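Asnakech Seyoum has been sorting other people's boxes for 13 years, and she has opinions about yours.

"Everyone writes MISC on the side," she says. "I've had whole houses come through as MISC." She runs the sorting room at Gidey, a two-room thrift store in Rinordale, where she puts the coffee on before she says hello. The tables wear cloths because she likes them to. "It's a dull enough job without looking at bare tabletop until six."

Her rule for mixed boxes is to start with whatever is soft. Knits get a pile, plush toys get a pile, and anything in a plastic bag waits until she has had a second cup.

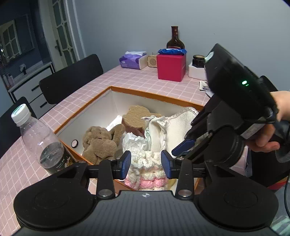
"People are ashamed of the knitting," she says. "They bury it. Somebody's aunt sat there for a whole winter, and it arrives under a frying pan." She puts chunky knits near the register, where she claims they sell to men who have forgotten a birthday.

Toys are harder. Kiros Wolde, her partner in the store, would price them all at 2 dollars and be done. Seyoum gives each one a squeeze first – for lumps, she says, though it goes on longer than lumps would require.

Does she keep anything? She looks at the coat rack, which is full.

"I'm minding those," she says. "Ask me again in July."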